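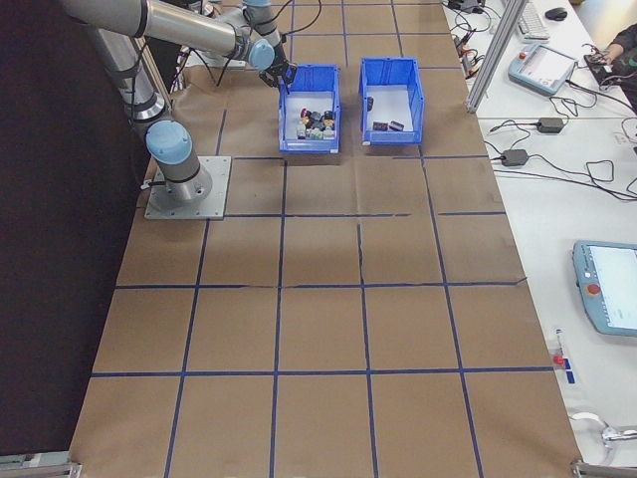
Handout 6: Sorting Small Parts into Two Bins
Grabowska Workshop Course, November 2022

Before you sort, prepare the table. Cover it with brown paper and mark the cells with blue tape. Please write your cell numbers in the notebook and not on the paper.

The two bins stand side by side at the far end.
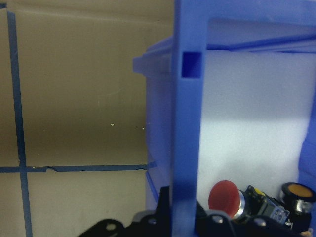
Leave a little space between the bin and the nearest tape line, so that your fingers can pass. Each pair receives 20 parts and moves them one by one. 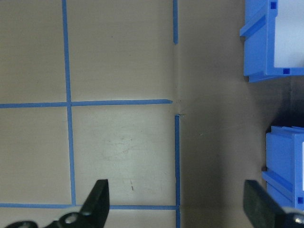 Fig. 2. Tape lines on the table covering, with one torn end.

A torn end can stay until the break. Then press it down or put new tape over it.

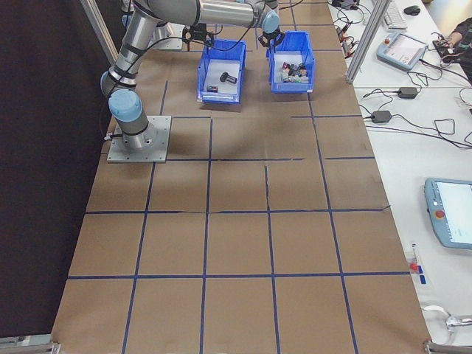 When you change bins, begin again with a new page in the notebook. Write the name of the bin at the top, left or right, and draw each part which you could not recognise.

Homework: read the Novari sheet, first page only.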